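Home / Workshop / Small tips / The bin for mixed things

Tips for the one bin where everything goes

Every bench has such a bin. I keep mine since many years and these are the habits that stayed with me.

Take a bin with walls that go outward. The hand enters easier and you see the bottom.

Put the wide brush against the wall of the bin, with the handle up. If it lies flat under the heavy tools, the bristles take a bend, and after 17 days under a box of screws mine never became straight again.

A spring clamp can bite the edge of the bin. It is quick to find there and takes no place inside.

Markers go along the side. In the middle they roll below everything.

Empty the bin completely on Friday. It takes me 10 minutes with the sweeping. What I did not touch since the last month goes back to the drawer.

Do not wash a gray bin too often, the scratches stay anyway. A damp cloth is enough.

Written by Oğuzhan Keskin for the Redow workshop pages
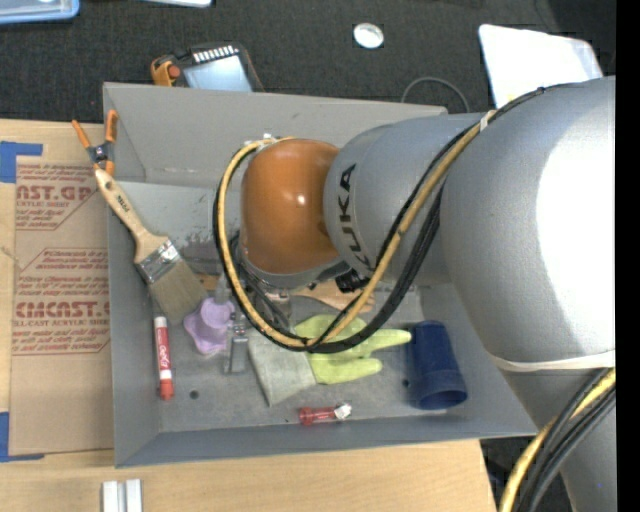 Gray bin on the wooden tabletop, wide brush leaning at the left side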